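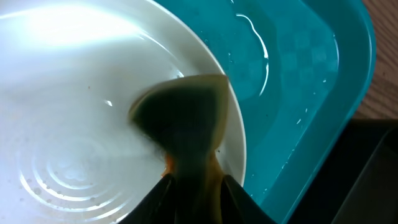

Help Desk > Kilns > Isurden Bench Kilns > Ticket 3294

Subject: Isurden stops climbing partway through a bead firing

Hi, it's Dinesh Wijesinghe. I make ceramic beads and string them into necklaces and I have a stall's worth of orders due in October, so I'm a little jumpy about this one! My Isurden (the small front-loader, bought from Weerasinghe a couple of years back) has started giving up before it gets to temperature. I set it for 1,713 degrees F like always. It climbs nicely for the first stretch, then slows to a crawl, and then the screen shows E2 and the whole program quits.

Same thing two firings in a row. The beads on the rack came out with the glaze chalky and rough, and a few stuck to the wires when I tried to slide them off.

What I've tried so far:
- Switched it off at the wall overnight and started fresh. Same.
- Typed the program in again from the manual in case I'd fat-fingered a step. Same.
- Ran it with no beads, no rack, nothing. It got further but still stopped with E2.
- Moved it off the power strip and straight into the wall. (I know, I know.) It made no difference that I could see.

The door closes snug. I haven't had the back off because I'm not sure I'm allowed to.

Update 1
Hashini Marikar from Trisness wrote back and asked me to look at the coils with the kiln unplugged and cold. The top and right ones look fine to me. The left one has sagged out of its groove near the back, and there's a shiny blob on it -- glaze, I think, from when a pendant fell off its stilt this spring. She also wanted to know if the coils all glow the same. I did a short run and peeked through the spy hole with my dark glasses on, and the left side stays dull while the other two are bright orange.

Update 2
Hashini says that sounds like a worn coil and to stop firing until it's swapped, so I've stopped. She's sending a coil and new pins, and the page from the service sheet with the wiring on it. I asked if I should do the thermocouple while I'm in there and she said leave it for now, one thing at a time.

Update 3, 29th August
Coil is in! It took me most of the morning, mostly from dropping pins. Ran it empty and it went all the way up with no E2. Tonight I put in 7 test beads in the Rumemine blue, and I'll open it tomorrow when it's cool. Please keep the ticket open till I've done a full rack. Also, can I buy a spare coil now, and does it matter if I keep it in the garage?

Status: waiting on customer

Contact Trisness Kiln Support | © Trisness | Back to top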